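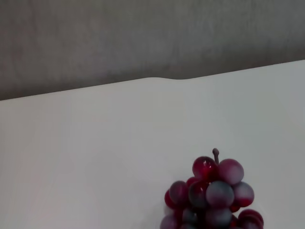

Section 4: Setting up the scale

This section covers the Dullar kitchen scale from first power-up to everyday weighing. If you bought the scale as part of the Wondham preserving set, the steps are the same, but the mixing bowl in that set has its own instructions on a separate card.

4.1 Fitting the batteries

1. Turn the scale upside down on a folded towel.
2. Slide the battery cover toward the back edge and lift it off.
3. Fit 2 AAA batteries, following the plus and minus marks inside the compartment.
4. Close the cover until it clicks.
5. Turn the scale right side up and wait for the display to show dashes, then zero.

Note: Rechargeable batteries can be used, but the low battery symbol will come on sooner than it does with alkaline ones.

Caution: Do not mix old and new batteries. Take the batteries out if the scale will be stored for the winter.

4.2 Choosing a place

Put the scale on a hard, level surface. Stone, tile and solid countertops are all suitable. A cutting board is not, even a heavy one, and neither is a tablecloth. Keep the scale away from the refrigerator and the microwave while you weigh, and out of the path of a fan or an open window. Very light items such as yeast and dried herbs will drift on the display if air is moving across the platform.

If the scale has come in from a cold garage or car, leave it in the room for 38 minutes before you calibrate it.

4.3 Calibrating

The scale is calibrated before it leaves the factory. Do it again after moving house, after a drop, or if readings seem wrong. You will need the 200 g weight supplied in the lid of the box.

1. Switch the scale off and clear the platform.
2. Hold down UNIT and press ON. Keep holding UNIT until CAL appears.
3. Release both buttons. The display shows 0, then 200.
4. Set the weight in the center of the platform and take your hand away.
5. Wait for PASS. This takes a few seconds.
6. Remove the weight and switch the scale off.

If FAIL appears, check that nothing is touching the platform from the side and start again from step 1. After a second FAIL, replace the batteries before trying a third time.

Note: Coins, cans and bags of sugar are not accurate enough to use in place of the weight. A replacement weight can be ordered from Starnia under the part name "small calibration weight."

4.4 Setting the units

Press UNIT to move through grams, ounces, pounds and ounces, and milliliters. The scale remembers the last unit used. The milliliter setting is correct for water only. Oil, honey and syrup should be weighed in grams.

4.5 Weighing with a bowl

1. Switch the scale on and wait for zero.
2. Place the empty bowl on the platform.
3. Press TARE. The display returns to zero.
4. Add the first ingredient.
5. Press TARE again before adding the next one.

When you lift the bowl off, the display shows a negative number – this is the weight of everything you have tared out. Press TARE once more to clear it.

For fruit, weigh after removing stems and stones unless the recipe says otherwise. Most of the jam recipes in the back of this book give sugar per 100 g of prepared fruit.

Caution: Do not pour boiling liquid into a bowl while it stands on the scale. Set the pan down elsewhere, let it cool, and weigh it on a dry trivet.

4.6 Automatic shut-off

The scale switches itself off when left alone. To turn this feature off for long jobs, hold TARE until the clock symbol disappears. It comes back on the next time the batteries are changed.

4.7 Cleaning

Wipe the platform with a damp cloth and a drop of dish soap, then dry it. The platform lifts off for washing. The base must never be put in water or in the dishwasher.

Section 4 revised February 2022 by Facundo Aravena. For the older Chuang model with the round dial, see Section 9.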